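Home Kits Parts Build Notes Workshop Contact

Cimarton Hand Gripper Kit, version 2

The Cimarton is a two-finger gripper that you hold in your own hand. You build it at home, or at a bench you share with other people, and you use it to work out how a small robot arm should take hold of ordinary things. When you are satisfied with the grip, the same fingers can be moved to an arm. We make the kit at the Cloltside shared workshop, in small batches, and we use it there every week for our own kitchen arm project, which is called Trista.

Who is it for

The kit is for a person who already has a few hand tools and a free evening. You do not need to solder. You do not need to write a program for the hand tool itself, only later, if you decide to put the fingers on a motor. Previous builders were mostly people with a half-finished arm at home who had become tired of reprinting fingers each time a spoon fell down.

What is in the kit

Kit number 417 contains the two finger blocks, the two bodies that carry them, the trigger handle, the linkage, one set of rough contact pads, all screws, and a printed booklet. The pads are cut already to size. Adhesive is not included, because the shipping of it is difficult for us. Any contact glue for rubber will do, but please test it on a corner of the pad first. A few glues eat the material and you will notice it only the next morning.

You will need also a small hex driver set, a sharp knife, fine sandpaper and a clamp. A second clamp is comfortable to have.

Building it

Begin with the pads, before any other part is mounted. It is much easier to press them flat while the finger block is lying on the table by itself. Leave them under the clamp for the night. Then mount the fingers on the bodies and tighten the screws only halfway. Close the trigger slowly and look whether the two faces meet in parallel. If one of them arrives first at the top, loosen the body on that side, turn it a little and try again. When they meet well, tighten everything fully.

Our first version had a linkage with a plastic pin, and many of you wrote that it became loose. The pin is now steel, 34 millimeters long, and it should be greased once, at the building. Do not use cooking oil. It was tried in our workshop and the handle was sticky for the whole of July.

Choosing things to practice with

For the first hour take objects with one simple shape: a cup, a box, a roll of tape. After this go to objects that have two different parts, where you must decide which part to hold. Kitchen tools are very good for this, and they are cheap. With a wire whisk like the one we use, the handle is wood and the cage is thin loops, so the same opening and the same pressure will not be correct for both. We put it down flat on a white surface, open the fingers wide on both sides of it, and only then begin to close. 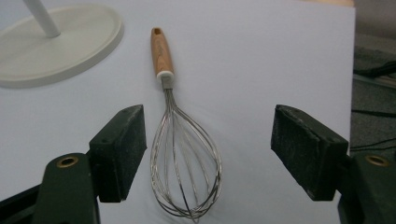 Thongsuk wrote to us that we should say more clearly where to close. On a whisk it makes a big difference, she said, and for the first days she was closing on the wires because they are wider and look easier to catch. The loops gave way, the tool rolled, and she believed that her pads were bad. When she moved up to the wood, close to the collar, her arm kept it in almost every try. She asked also for softer pads as an option, for people who want to hold the wire part on purpose.

We agree with her on both points. The booklet has now a page about where to close, and the softer pads are in the shop as part number 501. They are sold as a pair. They wear faster than the standard ones, so if you use them daily, please order a spare pair at the same time.

Moving the fingers to an arm

The finger blocks come off with the same screws you used to put them on. The hole pattern is drawn in the booklet in real size, so you can lay your own bracket on the page and compare. We supply no bracket, for the reason that every home arm is different. On Trista we use a flat aluminum plate with slots in place of holes, and this has forgiven us several mistakes in measuring.

Please set the closing force low when you first connect a motor. Keep your own fingers away from the pads and have the power switch where your other hand can reach it.

Care

Brush the pads with a dry toothbrush when they get dusty. Flour is the worst. If the surface becomes smooth and shiny, sand it lightly in one direction, and change the pads when sanding does not help anymore. Check the screws of the bodies once a month if the tool is in regular use.

Ordering

Kits are packed when a batch is ready, so there can be a wait of some weeks. Write to us through the contact page if you need only single parts, and tell us whether you have version 1 or version 2, as the bodies are not the same.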